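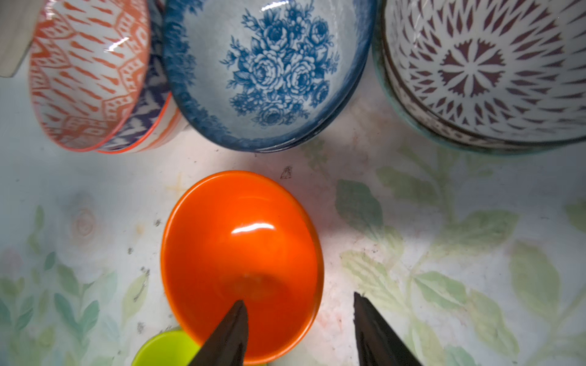
4.2 Stacking, nesting, and the odd bowl out

Figure 3. An orange plastic bowl on a pale cloth, with part of a lime-green piece showing under its edge and a row of ceramic bowls behind.

The households in the Parunden study were asked a question that none of them had been asked before, namely what order their bowls go in. Most people answered with confidence and then went to the cupboard and found that they were wrong. We kept both answers. The gap between the stated order and the found order turned out to be the most useful material in the diaries, and much of this section is drawn from it.

Across the 30 households, the working collection of bowls was almost never a set. It had usually started as one. A set of ceramic bowls came in as a wedding present or a clearance purchase, lost members to sinks and tile floors, and was topped up with whatever was cheap, bright, and unlikely to break. The result is the mixture seen in Figure 3, where a plain orange plastic bowl shares a cloth with patterned ceramics. The orange-and-white one at the back, with its hexagons and dashes, belongs to a different idea of dinner altogether. Our participants did not find such combinations strange. Several described them as "matching," on grounds of color.

We separate two arrangements that everyday talk runs together. In nesting, a smaller bowl sits down inside a larger one and the pair takes up hardly more room than the larger bowl alone. In stacking, bowls of like size are piled up, and each adds its own share to the height. Plastic bowls tend to be sold for nesting. Ceramic bowls are mostly left to stack, which they do with a certain amount of noise. When the two kinds meet in one cupboard, the owner needs a policy, and the policies we recorded were held with more feeling than we had prepared for.

The commonest was plastic on top. The reason given was weight, although the same households were happy to put a cast-iron lid on the whole pile. A smaller group kept plastic and ceramic in separate towers, and this group also reported the largest number of arguments per month (see Table 2). One diary, from the Usta household, contains an entry for April 20, 2018, that reads in full: "He has put the green one in the flowered one again."

Color did more work than we expected. Where two plastic bowls were close in size, participants told us which went inside by naming the colors and not the sizes: green goes in orange, red goes in blue. Talebi and Calimlim, who coded the interviews separately, both marked this down as a slip at first. It was no slip. The color rule is quick, it can be taught to a child of 5, and it survives being shouted from another room. Its weakness shows when a bowl is replaced by one of a different color, at which point the rule has to be repealed and, in the Kurek household, was instead kept in force for a bowl that no longer existed.

The second finding concerns what the bowls are put away from. A table being cleared is seldom a table with only bowls on it. The pair in Figure 4, lime green inside orange, has patterned bowls behind it for company, along with a paperback and a blue tray of paintbrushes and pencils, and there are crumbs on the mat. Participants asked to "tidy the bowls" under conditions of this sort did one of two things. Some tidied the bowls. The rest picked up a book, moved it a short way, and reported the job as under way.

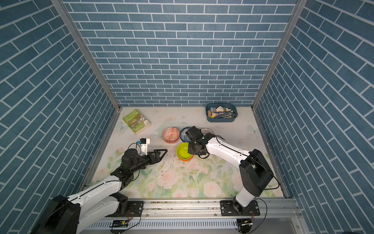 We came to call this second response edging, after a remark by a participant in the Wusteo group that she had "edged the mess" for a whole afternoon. Edging moves flat and boxy things toward the corners and leaves the round things in the middle. It is easy to be rude about, and an earlier draft of this section was. On a second reading of the diaries it seems a fair way to begin. A book has an obvious place to go at the edge of a table and a tray keeps its own contents in order, or at least keeps the disorder blue. Bowls ask for a decision about which goes into which, and people put off decisions.

Crumbs form a category of their own. All the diary keepers agreed that crumbs are dealt with last, after everything has been lifted, and 4 of them agreed with this in writing while admitting that they wipe around the bowls. Öztürkmen has suggested in discussion that the wiped ring should be treated as a finished state, on the ground that it is where most of our tables were left. The other authors have resisted this, though without better data.

A last word on the odd bowl out. Of the bowl pairs logged in September, 78 were broken up at least once by a bowl that fit neither the nest nor the stack, being too wide for one and too steep for the other. Such bowls were rarely given away. They were set upside down on top, or tilted against the back of the cupboard, or filled with keys, a promotion that takes a bowl out of the kitchen and out of the scope of this paper. We return to the tilted ones in Section 4.3.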